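Chapter 4
What a Foundation Is For

A company that sets up a charitable foundation usually says it wants to give something back. Students should read that phrase slowly. Back to whom, and who decides how much?

Take the Skorstead Foundation, set up by the owners of the Toltmont shipping business. In its first year it announced a fund of $64 million. The newspapers printed the figure in July and few of them came back to it. By the end of the second year, $2 million had reached working charities. The rest was invested, and a fair share of those investments was in Toltmont itself.

None of this broke any rule. The money had left the family's hands on paper, the tax benefit was claimed at once, and the giving could wait. Wenceslao Magaña, who studied the fund's accounts, calls this "parked generosity" - a phrase we will use throughout the chapter, though his critics find it unfair. Bajpai, in particular, argues that a slow fund may still be helping people 50 years from now. Perhaps. We would like to see the records of one that did.

The Luder Trust, covered in the second half of the chapter, worked under a different rule and had to spend everything it received. It made plenty of bad grants. They were at least made, and we can study them.

Keep one distinction in mind as you read: a pledge is a statement, and a grant is a payment.

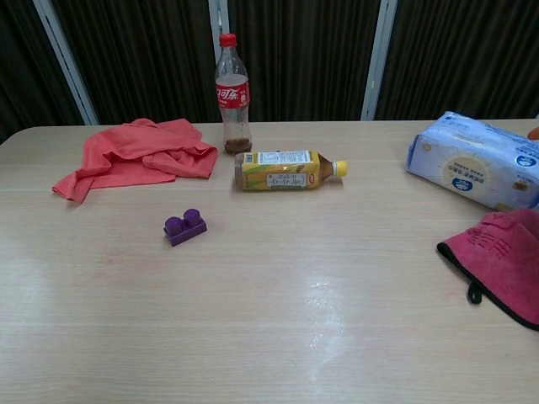 Does a large pledge tell us how much a charity will receive this year?
Only if the pledge comes with a payment schedule, and many do not.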